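Patley skills lab adds timed suturing station for surgical trainees

December 23, 2024

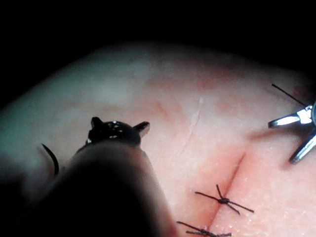 PATLEY - The surgical skills lab at Patley Teaching Center will add a timed wound-closure station to its first-year course in March, following a trial in which trainees placed 1,242 interrupted stitches on tissue pads.

The station tests one task. A trainee is given a pad with a straight incision and must close it with separate stitches, each tied and trimmed before the next is started. The pad is then passed to an instructor, who scores it without knowing who did the work.

Eleri Gape, who runs the course, said the lab had been teaching interrupted closure for years but had no common standard for marking it.

"We had instructors writing 'good' or 'needs work' on a card," Gape said. "Two people could look at the same pad and disagree, and there was no way to settle it. Now they have to say which stitch and what is wrong with it."

The score sheet covers spacing between stitches, distance from the needle entry point to the wound edge, knot security, tail length and how well the edges meet. Marks are taken off for tearing at the entry points and for surface damage away from the incision. Gaps between the edges lose more marks than uneven spacing, and a knot that slips under a light pull scores zero for that stitch.

Black thread is used for all scored work. In the interrupted method, each stitch has its own knot, so a single failure does not release the rest of the closure. A running stitch is quicker to place but depends on one length of thread. The lab will continue to teach both, but only interrupted work will be scored in the first year.

"The usual fault is tension," Gape said. "People pull until the edges bunch up, because it looks closed and it feels safe. On a patient you would be cutting off blood supply to the edge. The pad won't show you that, so the sheet has to."

Knot position is also marked. In the trial, instructors accepted a knot on either side of the incision or directly over it, which led to complaints that trainees were being taught three different habits. From March the course will ask for the knot to be moved to one side of the wound, and a knot left over the cut will lose a mark. Tails must be long enough to grip for removal and short enough that they do not catch in the neighboring stitch.

The trial used 228 pads. Most were used for a single incision, although a number were turned and cut a second time when the first closure was abandoned. Used pads were kept in labeled trays until both instructors had scored them, and disputed ones were held back for a group review.

Agreement between instructors improved over the course of the trial, according to a summary given to staff. The largest remaining differences were on edge alignment, where a slight step between the two sides was passed by one instructor and failed by another. The wording of that item has been rewritten and now refers to a printed gauge that is held over the closed incision.

The time limit has also been changed. Trainees first had 200 seconds per stitch, including trimming. Several instructors thought this was too generous for the later sessions, and the limit will now be shortened in stages as the course goes on. Speed does not earn extra marks. Work that runs over the limit is scored up to the last completed knot, and the remaining length of incision is recorded as open.

The station will be set up in the Nicholas Room, next to the existing knot-tying benches, and will be open for practice outside scheduled sessions. Trainees must book a place and bring their own record book. Pads will be issued at the desk, with a limit of 3 per person per week until the lab has a better idea of demand.

Supplies for the first term have been ordered through Pravine, which already provides the lab with thread and needles. Bookings and scores will be kept in Favonine, the center's training record system, and trainees will be able to see item-by-item marks as well as the total.

Second-year trainees are not required to use the station but may submit one pad for scoring if they want a baseline before their ward placement. Gape said a version with curved incisions was being considered, though no date had been set.

Instructors who wish to act as scorers must attend a half-day session and mark a reference set of pads. Booking for both the scorer session and the practice station opens at the lab desk after the winter break.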